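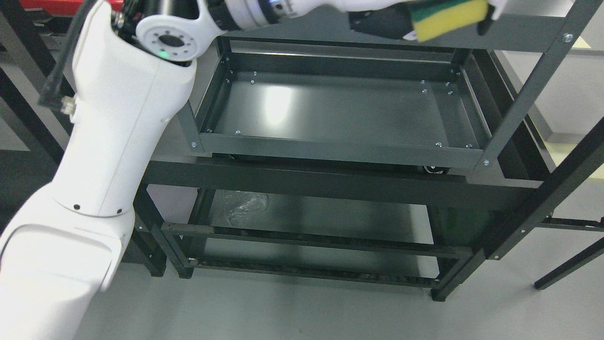

How to watch a robot demo without being sold one

Posted Aug 26, 2018

The open day at Postwood gives each stand 12 minutes. Most of that is talk, so get your questions in early.

1. Stand where you can see the gripper. At the Katene stand the arm holds an ordinary kitchen sponge, yellow with a green scouring side. A sponge squashes, and a sloppy grip can get away with a lot. Ask to see a mug or a wet plate.

2. Ask who is driving. "Autonomous" can mean a person with a controller behind a screen. If the answer takes more than a sentence, write down "no".

3. Ask for 10 runs in a row and keep score yourself. I asked at Plavow last year and got three, then a coffee break.

4. Move something. Get permission first, then shift the target a hand's width – no more – and have them start again without touching the settings.

5. Look at what the arm works over. A bare metal tray is an easy place to work. Your sink is full of forks.

6. Read the handout last. The Clandimberg one claims 2,597 successful picks and never says how many were tried. Email them for the second number. I did, and I'm still waiting.

Stay behind the floor tape while an arm is powered, even if the person giving the demo doesn't.

The next open day is in September. Bring your own sponge.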